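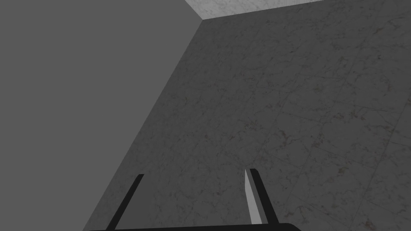 Wrist camera policy closes the gripper too early, how to correct before the college competition?

Home Browse topics Robotics Student projects Ask Log in

Last updated 15th June

Posted by Cristóbal Quezada

Good evening to all. Please excuse my English, I will try to be exact.

I am in the second year at Zerkbridge and I belong to the robotics club. We prepare an entry for the Tomaszewski Challenge in July, in the simulation category. The robot is the Pudik arm with two fingers, and everything runs inside Welta, which is the simulator the organisers have chosen. We do not have a real arm in the club, so please do not advise me to test on hardware.

The task is to pick up a kitchen tool by its stem, lift it and bring it to the other side of the counter. The organisers change the surfaces between attempts, for example marble or wood, and we do not know in advance which ones will come. Our policy looks only through the wrist camera and reads the finger opening and the joint angles.

My colleagues and I recorded 600 demonstrations with the keyboard. It was long work and we are a little proud of it. After the training I ran 112 test attempts, and these are the things I observed:

1. When the gripper goes down with open fingers over dark grey marble with nothing between the fingers, the policy very often gives the close command. It closes on air and then it makes the lifting movement as if the tool was there.

2. On the wooden surface this happens much less. When the fingers are on the stem of the blue-grey tool and the blade stands up in the middle of the view, the policy continues with the lift in a normal way and I have no complaint.

3. If I start the arm closer to the tool, the problem becomes smaller on all the surfaces, but the rules do not permit us to choose the start.

My question is if the marble disturbs the network, with its veins and the thin straight joints, or if the error is in my data. I already tried a lower learning rate and it made no difference. I can train one time per night on the computer of the club and the other teams are also waiting for it, so I would like to choose my experiments with care. 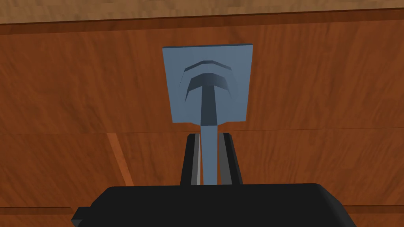 Replies from the community

deniz_r

Did you try more demos? Usually more demos fixes it. We had 971 in our team last year and it was fine.

marlowe_bench

Cristóbal, your description is clear, don't worry about the English (mine is also the third language).

I would look at the data first. Please do this before you train again:

Count how many demonstrations you have on each surface. If most are on wood, the network has hardly seen marble and you can't blame the veins.

Then look at the frame where the close command begins in each recording. With keyboard control, people often press close a little too soon, while the arm is still moving down. The network learns that the right moment is "low over the counter with open fingers", and the tool becomes unimportant to it. I think this is your case, and it agrees with your third point.

For the correction, record 60 new demonstrations in which the gripper goes down beside the tool, stays open, moves sideways and only then closes on the stem. Distribute them over all the surfaces you have. Leave in the mistakes of approach, but cut the end if the grasp did not work. You can also vary the colour and brightness of the camera pictures during training, but please do it in a separate run. If you change both on the same night you will not know which one helped.

One small question: do you give the policy the finger opening as it was commanded or as it was measured? It should be the measured one. When fingers close completely on nothing, the number is different from fingers closed on a stem, and your policy could learn to open and try again.

Cristóbal Quezada

Thank you very much, marlowe_bench. I checked and it was the commanded value! I had copied this part from the older project of our club and I never looked inside. Also, the marble is much less present than the wood in our recordings, so you were right to ask.

Tonight I train with the measured opening and nothing else changed. We will record the 60 new ones at the weekend, if my colleagues agree to more keyboard work. @deniz_r, thank you also, but our disk has a small quota and 971 would not fit.

marlowe_bench

Good plan. Keep the same 112 start positions for the test, otherwise you can't compare the two runs.

Older topics Newer topics Rules Contact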